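Meseo Color Block Set
Set-Up and Care Guide, Section 2: Laying Out and Stacking

Revised 17 August 2021

Before you start

Choose a flat table with a plain top. A pale surface makes the block colors easier to tell apart. The table should not rock when you lean on it. If it does, level the feet first (see page 13).

1. Wipe the tabletop with a dry cloth. Go over it a second time with a damp cloth and let it dry.
2. Take the red, yellow and green blocks out of the tray. Leave the rest of the set packed.
3. Set the three blocks in a loose row within easy reach, with space between them for fingers.
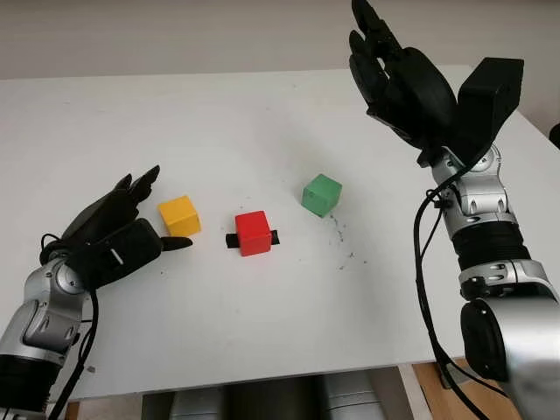 Wooden blocks pick up grit from whatever they stand on, and the grit scratches both the paint and the table. Check the surface again once the blocks are down. Small dark specks like the ones by the green block should be wiped away before anything is slid across them. Lift the block, wipe, and put it back. Do not blow the specks off — they usually land under the next block.

Note: The blocks do not have to line up exactly. A block turned at an angle is fine for this layout.

Building the first tower

4. Check that the red block sits flat on the table. It is the base.
5. Pick up the yellow block by two opposite sides. Hold it level.
6. Lower it onto the red block and let go only when the full underside is resting.
7. Leave the green block on the table, to the right of the tower.

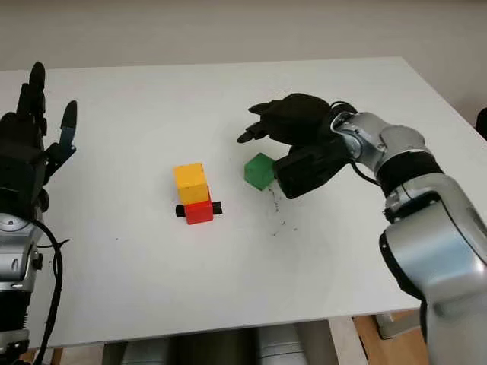 8. If the tower leans, take the top block off and start again from step 4. Pushing a leaning tower straight tends to shift the base.
9. For a three-block tower, add the green block last.

Caution: Do not stack blocks near the table edge. Keep towers at least 23 cm in from any side.

Putting away

Return the blocks to the tray with the painted faces dry. Replacement blocks can be ordered one at a time under part number 143. Questions about this section go to Lalit Vashisht at the Meseo parts desk.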